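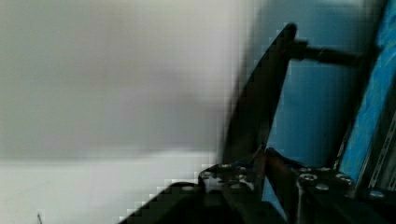
4. Placing the Fluline night recorder

The Fluline listens for owls, crickets and anything else that makes noise after you have gone to bed. It will also listen to your air conditioner, with equal devotion.

1. Pick a tree at least 100 feet from the house. A fence post will do if your trees are uncooperative.
2. Strap the recorder at chest height, microphones facing the water or the woods.
3. Press and hold MODE until the light blinks green. Red means the card is full, usually of crickets.
4. Set the start time to 8:30 p.m. and close the cover until it clicks.
5. Walk away quietly. Your remarks about the strap are being saved.

Note: In October, katydids slow down and drop in pitch as nights cool. The recorder is fine.

Caution: Do not hang the unit over a deer trail. Deer lick it. Licking is excluded from the warranty.

Note: A full card holds 3,415 clips. Hernán Chávez at Nistedar, who wrote the sorting software, suggests starting with the owls.

See section 5 for changing the batteries.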